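Print this page | E-mail this page

Brirkanbridge Clothing Exchange
Planning meeting minutes, June
Started 6:40 p.m. in the back hall

Chair: Selamawit Endale
Apologies: two, both on vacation

1. Last meeting's minutes

Read and agreed with one fix. The size labels were ordered from Kasten, and the minutes had the order going to Pleler. Pleler is doing our hangers.

2. How the spring exchange went

What a turnout! Selamawit gave the numbers and there was a round of applause before she got to the end of them. We took in 2000 items over the two days, our target to the piece, and 1416 of them went home with somebody new. Another 287 were too worn to pass on and went for rags. The rest is boxed on the upper shelves and will open the fall exchange, so we start with stock already sorted for once.

T-shirts were the biggest pile by a long way, followed by kids' pants and then sweaters (in spring, which surprised everyone at the door). The mending corner had a line both afternoons and people stayed to chat while their buttons were sewn on. Several asked if it could run every month. Selamawit would love that and so would most of the room. It goes on the list for item 6.

Coats were the weak spot. They came in late and went on the rack by the stairs, where hardly anyone walked past. In the fall they go by the main door.

3. Folding and sorting

A long and very cheerful discussion. The tables looked wonderful at opening time and like a yard sale by noon, mainly the T-shirts. People pull one out from the middle to see the front, and the whole stack goes with it.

Agreed for the fall:

- T-shirts get folded in thirds with the print facing out, and stood on edge in bins so you can flip through them like records.
- One shirt at a time on the folding table. Spread it flat, smooth out the wrinkles from the collar down, sleeves in, then fold.
- Stacks on open tables stay at eight shirts or fewer.
- Bright colors go at the ends of the tables. They pull people down the room, and the pink and orange things went fast in spring.
- Dark shirts get checked for lint and fading by the window before they go out.

We tried the folding in thirds right there with a bag of leftovers and it took no time to learn. The record-bin idea got a real cheer. Selamawit will type up the steps on one page for the folding table, big print.

There was some back and forth on whether to sort by color or by size. Size won, with color inside each size if there's time.

4. Bins and tables

We have enough tables. We don't have enough bins, and the ones with dividers inside are the best thing we own for small folded pieces. Nullulier has a deal on the stackable kind. Agreed to buy one set now and a second set after the fall exchange if we like them. The old cardboard boxes can finally go, and not a tear was shed.

The white tabletops were praised again - stains and loose threads show up right away. Please wipe them before folding starts, and keep coffee on the side counter.

5. Money

Door donations came to $2000, our best yet, and all of it stays with the exchange. Agreed to spend first on bins, then on thread, needles and a decent lamp for the mending corner. A second full-length mirror was suggested, warmly supported, and put off until we know where it would stand.

6. Ideas for the fall

- Monthly mending hour, first one to be tried in the back hall
- A "try it on" corner with a curtain
- Swap table for belts and scarves
- Baby clothes bundled by age, tied with ribbon
- Music, quieter than last time

Selamawit will ask about hall times for the mending hour and report back. Anybody with spare curtain fabric, please bring it along.

7. Any other business

The lost gray mitten is still in the drawer. Thanks went to everyone who stayed to sweep up in spring, and to whoever brought the lemon bars. Please bring them again!

Meeting closed 8:15 p.m.

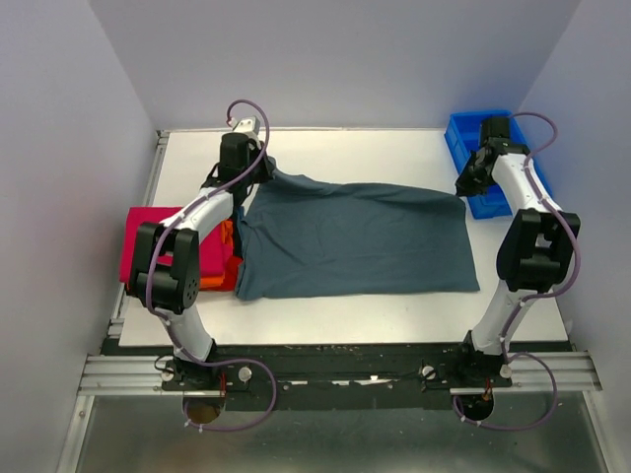 Actions before the next meeting

Folding steps, one page: Selamawit
Hall times for mending hour: Selamawit
Bin order, first set, Nullulier: to go in this month
Hanger count with Pleler: carried over

Contact us | © Brirkanbridge Clothing Exchange | Back to top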